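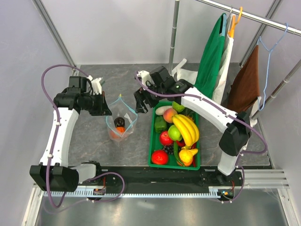

Two arms, one clear plastic bag.

The Tisgate Thriller Weekend takes place in January, when the hotels are cheap and the sea is the color of dishwater. I went for the new print of "The Mamovley Staircase," a mystery I had seen once, on television, with the last reel missing.

The Dahlgren has 299 seats, 91 of them behind a pillar or near enough. I drew one of those for the opening feature and can report that the left half of it is very tense. The organizers claim a collection of 3000 posters, most of which seem to be hung in the corridor to the men's room.
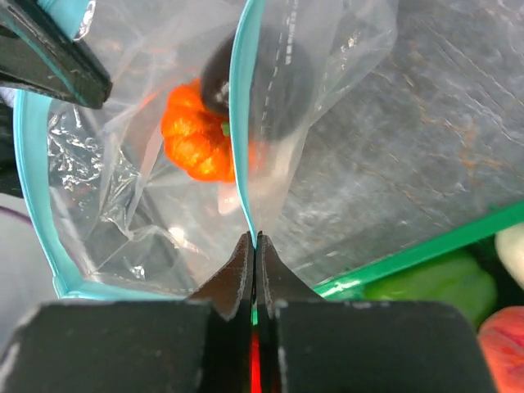 p. 38

"Staircase" went on at midnight. A widow rents a house in Zurnow, finds her own handwriting in the guest book, and spends about 38 minutes walking up and down in a very good coat. The new print is lovely, and the colors are so strong that the blood now looks like ketchup. As for the ending I had waited years to see, it's a freeze frame of a door. Two rows clapped. I was in one of them, to my surprise. 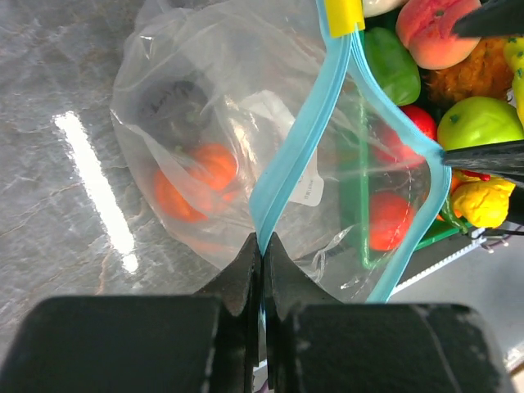 Fingers on the zipper seal.

Coffee is sold in the lobby until ten, so bring a thermos for the late show. The last bus leaves before the murderer is named.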